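Section 4: Packing the Pencil Case

The Findwood desk set comes with a hinged pencil case, a marker and several small things that will spend their lives trying to get out of it. Section 3 dealt with the desk. Please finish Section 3 first, including the part where you wipe the desk.

4.1 Before you start

1. Clear a space in the middle of the table. Two feet of bare surface is plenty.
2. Set the case down and open the lid all the way. A half-open lid will wait until your fingers are in the tray and then close.
3. Take out whatever is in there already. Old erasers count.
4. Put the marker and the loose battery beside the case, where you can reach both without leaning over the lid.

CAUTION: Batteries roll. Lay yours on its side well away from the table edge, and keep it away from small children and from adults who chew things.
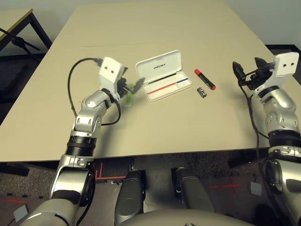 Kwan-ho Chien wrote in to say that the battery has no business in a pencil case at all, and that a drawer was invented for this. We passed the note to King-fai Lam, who replied that the drawer is full. The step stays as printed until one of them gives in.

4.2 Loading the tray

5. Start with the biggest flat item. It goes in level, with no corner riding up on a partition.
6. Add the marker, cap on. Press the cap until it stops moving, then lay the marker lengthwise.
7. Add the battery last, if you side with King-fai Lam.

NOTE: Don't stack. The lid has very little patience for a second layer.

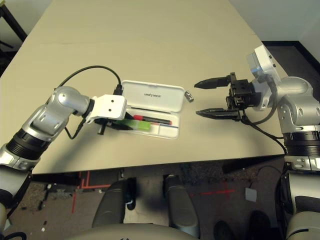
Order matters more than people expect, and most of the complaints we get come from owners who drop everything in at once and lean on the lid. Take your time with step 5. With the bright green piece and the red-capped pen both in the tray and the little metal cylinder still outside on the table, you are in good shape, and you can stop for coffee without losing your place. The Kuo edition of this guide had the small parts going in first – we changed that in May, after 40 letters, 2 of them polite.

4.3 Checking the fit

8. Look along the marker. It should lie parallel to the long sides of the tray. If it sits at a slant, something is under it.
9. Slide a finger along the hinge and remove any crumbs, lint or paper clips.
10. Leave the lid open until you have done all of this. Closing is covered in Section 5, which is short.
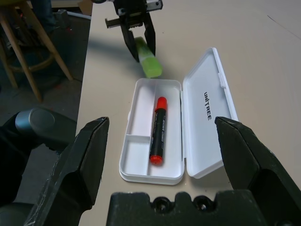 Fig. 4-3. Marker in the main compartment, lid open flat.

CAUTION: Don't force the lid. If it won't shut, go back to step 5.

4.4 If something is missing

Check the floor, then your sleeve. Replacement markers are sold under the Visari name and fit the long compartment.

Guide revised 2022-09-03.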